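# Lost, Found and Put in a Metal Bin

The lost property counter at the Passka indoor play hall will hand its unclaimed items to the Rizzi thrift store at the end of May, ending a run of hoarding that staff admit got a little out of hand.

The counter has held on to everything left behind at the hall over the past 14 months. The register lists 598 entries, among them 23 single mittens, a retainer nobody's parents would discuss, and an umbrella that has been claimed twice by different families and left behind again both times.

"We had a rule that things stayed for 100 days," said Maxence Caron, who runs the front desk. "Then we had a rule that things stayed until I got to them."

Getting to them began last month. The old system was a closet behind the coat rack, where items were stacked in the order people stopped looking for them. The new one is a set of gray metal bins, bought secondhand when the Jirkix bakery closed its back kitchen. Clothing is folded and kept on a shelf. Toys and everything else small go into the bins for sorting.

The sorting has raised questions. Toys that belong to a known set are kept together in the hope of a reunion. Toys that belong to nothing in particular are harder, and the category marked "other" is now the largest in the register. Hairbrushes have their own line, having arrived at a steady pace all winter, and will not be going to the thrift store. Rizzi takes toys, books and coats but draws the line at anything that has been through a stranger's hair.

Lionel Picard, who prices the toy shelf at Rizzi, said he was looking forward to the delivery, within limits.

"Single bricks we sell by the scoop," he said. "A ball is a ball. If I can't tell what it is, it goes in the quarter basket, and some kid always knows exactly what it is." 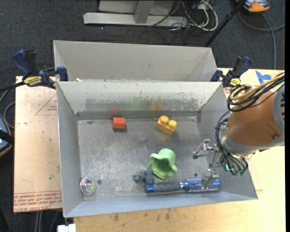
*Still waiting: a blue hairbrush, a clear ball, a yellow toy brick and other small items in one of the bins.*

Families who think something of theirs may be in the bins can stop by the counter until 6 p.m. on any day the hall is open. Claimants will be asked to describe the item before seeing it. Caron said "it's blue" will no longer be accepted as a description, following a disagreement in the spring over a water bottle.

Shoes are handled separately, through the Flistis repair shop next door, which has agreed to keep pairs for an extra month. Single shoes stay with the hall. There is a box for them under the stairs, and Caron would like it back.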